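Constead open day: pictures from the road demonstration

Posted Aug 25, 2026 in Events

The automated driving group at Constead opened its workshop to visitors and took passengers out on a public road loop. The stack on show is Tovberg, which handles lane keeping, following distance and traffic light recognition. A safety driver held the controls at all times and was free to take over without giving a reason.

The loop is 11 kilometres long and returns to the workshop yard. It was chosen in January for its mixture of junctions, parked cars, side roads and traffic islands. There is very little on it that an experienced driver would find difficult, and most of it is still awkward for software: signals mounted at different heights, lane markings that come and go, and strong shadow from trees on a bright day.

Each run carried 2 visitors in the rear seats. A tablet fixed between the front seats showed what the planner was working from: tracked vehicles as boxes, the current signal state as a coloured bar, and the intended path as a single line. Those waiting for a seat could follow earlier recordings on a screen in the workshop.

The pictures on this page are forward views from the road. They are not in running order.

Traffic at the signals

Several vehicles share the approach here, with a black sedan close on the left and a dark, boxy vehicle directly ahead with its brake lights on. The signals are green. The planner has to hold both facts at once and give the vehicle ahead priority over the lamp. Visitors asked about this more than anything else on the tablet. In Tovberg a green signal only removes a reason to stop - it never adds a reason to go.

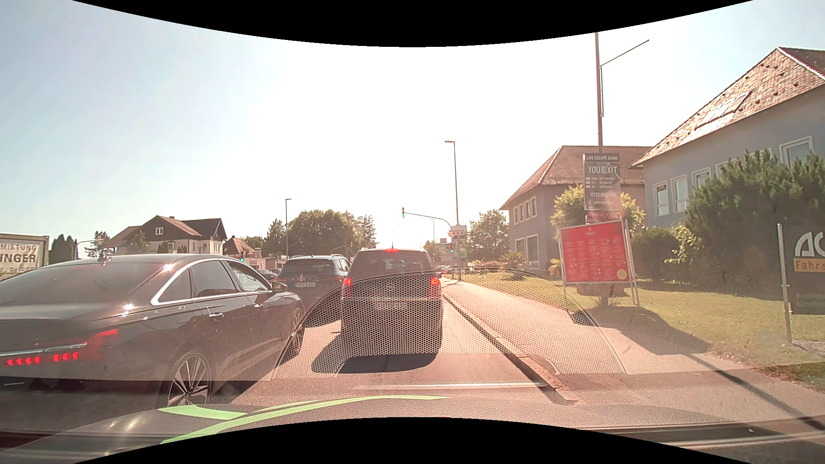
Following through a junction

A single van in front, a green signal over the lane and a side road opening on the left, with its mouth marked by a reddish strip. One of the signal heads on the left mast shows no lit lamp from this angle. Cases like this are handled by agreement between heads: a head that can't be read is recorded as unknown and carries no vote, and the remaining heads for the same lane decide. If none can be read, the vehicle slows and the safety driver is prompted.

The solid line on the left and the dashes on the right give the lane estimator good edges. Reflections in the windscreen are a different matter. The mesh pattern lying over the lower half of the view is masked by a fixed template, which Olesia Levchenko redraws whenever the camera mount is moved. Nothing inside the mask is used for lane detection. The loss is limited to the area close to the bonnet, where the path has already been settled.
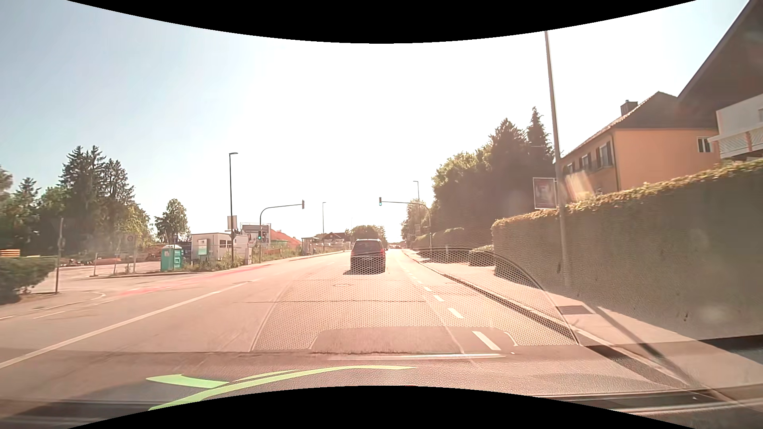 Words and captions: Temitope Wike

The following distance is set by time, so the gap in metres grows with speed. For the open day it was set at 2 seconds, a little longer than in ordinary test work. Passengers in the back seats tend to judge braking by how late it starts, and the longer gap makes it start earlier. The cost is that other drivers pull into the space. When that happens the planner eases off until the gap is restored and does not brake unless the new vehicle is slowing.

Ogbonna, the logging tool, stores each of these events with a short clip on either side. Visitors could look through the events from their own run in the workshop afterwards. The clips are kept for 18 days and then deleted, apart from any set aside for fault analysis.

Shadow and a traffic island

A low island divides the road, signed with a white arrow on a blue disc, and a hatched area is painted in front of it. A large tree shadow with a ragged edge lies across the lane. Earlier releases of Tovberg sometimes took a shadow edge of this kind for a change of surface and lowered the speed. The current release compares the edge with the height data and ignores it if the road is flat on both sides.

The hatching is treated as closed to traffic, although it is only paint. Oncoming vehicles are tracked as soon as they can be separated from the background, here with a silver hatchback already alongside on the left and others further off. A pedestrian on the distant pavement to the right is the sort of object that is tracked early and given a low weight until the distance closes.

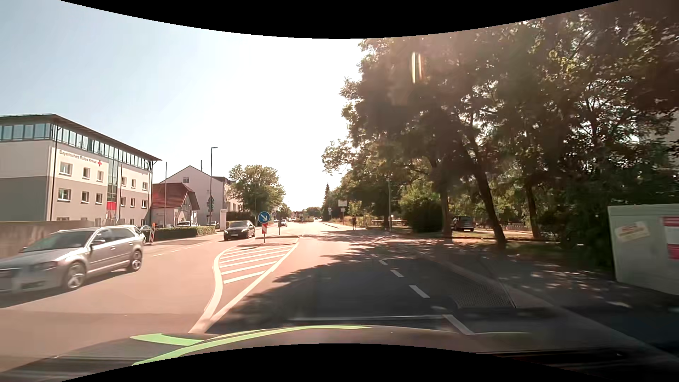
Clorix, commenting on this page, asks whether the hatched area stays closed if a lorry is unloading in the lane and the only way past is over the paint. On the loop near my office that happens most mornings, and a car that sits and waits would have a queue behind it in no time. Is the decision left to the safety driver, or can the planner ask for permission?

Reply from Temitope Wike: It is left to the safety driver at present. The planner stops behind the obstruction, shows the blocked path on the tablet and waits for a takeover. A request function is in the simulator and has not been tried on the road. It would only offer a path if the hatching were clear for its whole length and no oncoming vehicle were being tracked.

Practical notes

Places on the runs were booked in advance, with 6 held back for people who came on the day. Passengers had to be adults and were given a short briefing in the yard before leaving. The signal recognition notes handed out in the workshop are available on request from the Constead front desk, in print only.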